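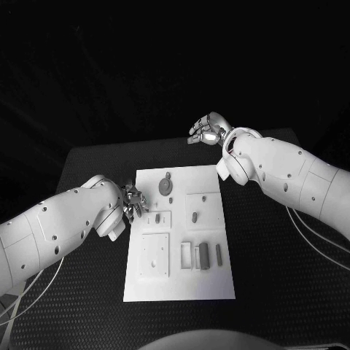 Third week with the two-armed cell at Munport, and most of it went on the right wrist. I am writing the settings down while I still remember why they are what they are.

The fault first. From the middle of May the right hand closed late on thin parts. Thick cylinders were fine. The rods and pins were not: the fingers met a few millimetres past the point where they should have met, and the part tipped. The left hand, on the same program, had no such trouble.

I swapped the hand controllers over and the fault stayed on the right, which ruled out the controllers. The cable came next. Both arms have their cables trailing outside the shell, and the right one had been tied too short at the elbow. With the wrist turned past a certain angle it pulled on the connector. I cut the tie, gave it a longer loop down to the table and re-seated the plug. Late closes dropped from 16 in a shift to two.

The last two were the zero position. The Berkau manual says to re-zero the fingers every 4000 cycles. The log showed 2749 since the last one, so on paper it was not due, but I did it anyway and both went away. I now do it at 2000 – it takes 11 minutes with the hand warm, longer from cold.

Other changes:

Parts board. It gets set down at a slight angle more often than not. The program finds the corners before the first pick, so I have stopped straightening it.

Table mat. Clean it with a dry cloth only. The Janjua spray left a film and the board crept.

Wrist screws. Check them by hand before the first run. The torque figure in the Grurolik sheet is for the older shell and is too high for ours.

Still open: a faint tick from the left wrist at low speed, only when the forearm is reaching up and across. No error in the log. I have ordered a bearing and will strip the joint when it arrives.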